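Kitchen Counter Sessions: Practical Tips for Recording Good Examples

These notes are issued to everyone who records kitchen tasks for the Serkwood collection, whether at the Purley site or in a partner's own kitchen. They replace the sheet circulated in March and should be read together with the safety card kept beside the arm.

Before you begin

Wipe the counter and let it dry fully. Streaks catch the light and may alter the look of the surface between one recording and the next. Fold the cloth you have used and leave it on the counter if it forms part of the layout; otherwise put it in a drawer.

Draw the curtain behind the counter completely. Daylight moves during a long session, and a bright strip on a plate at four in the afternoon will not match the recordings made before lunch.

Set out the items named on the layout card. Mugs, bowls and racks that take no part in the task should still be present, as the system must learn to leave them alone. Their positions should be changed after each block of recordings – a hand's width is sufficient.

Choosing and looking after food items

Firm fruit with a clear colour is the best choice for early sessions. Mandarins are well suited to the purpose: they are small enough for the two-finger gripper, and the peel stands up to repeated handling. Replace any fruit that has softened. Fruit used in recordings must not be returned to the bowl in the staff kitchen, and Femi Ojo has asked that this be repeated at every induction.

Soft cheese, ripe tomatoes and anything with icing should be kept for the later stages.

Placing and lifting

A plate with a shallow well will keep round fruit from rolling. Lower the fingers on either side of the fruit before closing them, and close slowly. If the fruit slips, carry on and correct the grip in the same recording. Recoveries of this kind are useful and should be marked "recovered" on the log, never deleted.

When the task is to put a plate on a tray, lift the plate clear of the raised rim. Dragging it across will mark both pieces in time. Check that the fruit has settled before moving the arm away, and leave the finished layout undisturbed until the recording has been saved.

Vary the starting point of the arm. Dinesh Jayawardena reviewed 422 recordings from the first block and found that most began from the same corner of the counter. Such recordings were kept, but they add little to one another.

Numbers and naming

The target for each task is 2,000 accepted recordings. The fruit and plate task now stands at 2,497 and is closed to new entries, except where Wian Mahlangu has requested a particular layout. Write the task name first, then the operator's initials, then the block number. Do not use spaces.

Cleaning up

Wash plates and trays by hand in warm water with a little washing-up liquid. Scouring pads will dull a printed tray and should not be used. Wipe the gripper fingers with a barely damp cloth and dry them at once – no water should reach the joints.

Questions about layouts should be sent to Rizwan Patwary, and faults with the arm reported to Dorin Pascu before the next session starts.
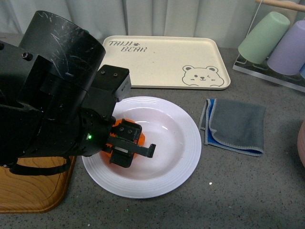
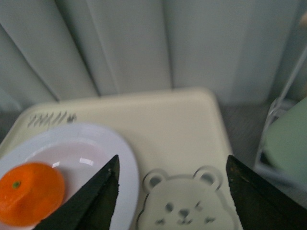
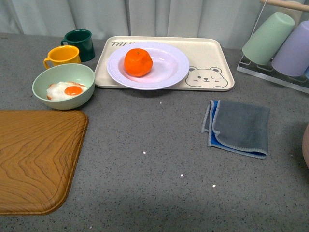

Fruit and plate task: orange fruit, white plate and cream tray on the counter.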